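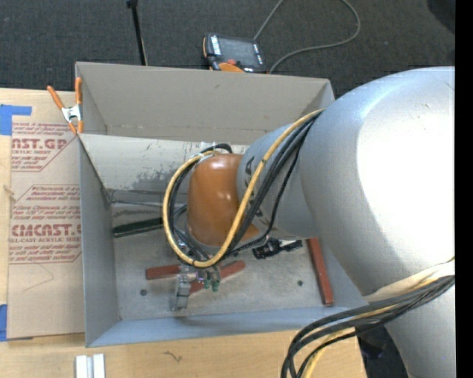

Home | Markets | Trade data | Subscribe

Grivton frozen carp exports rise in first two months

Grivton shipped 546 tonnes of frozen carp fillet in January and February, against 365 tonnes in the same period of 2022, according to figures released by the company on Wednesday, March 29, 2023. Chilled fillet fell to 218 tonnes.

Export manager Enikő Boros said most of the frozen volume went to two wholesale buyers under contracts signed last autumn. Orders for chilled fish were held back by higher freight charges - a refrigerated lorry on the northern route now costs more than at any point last year.

Average prices for frozen fillet were slightly lower than in the final quarter. Feed costs have eased, but electricity for cold storage remains the largest item after raw fish.

The company has applied to add its Wendex plant to the list of sites approved for export outside the EU. An inspection is due in May. If approval is given, Grivton plans to ship 700 tonnes of frozen fillet from the site in its first full year, according to plant director Ferenc Mészáros.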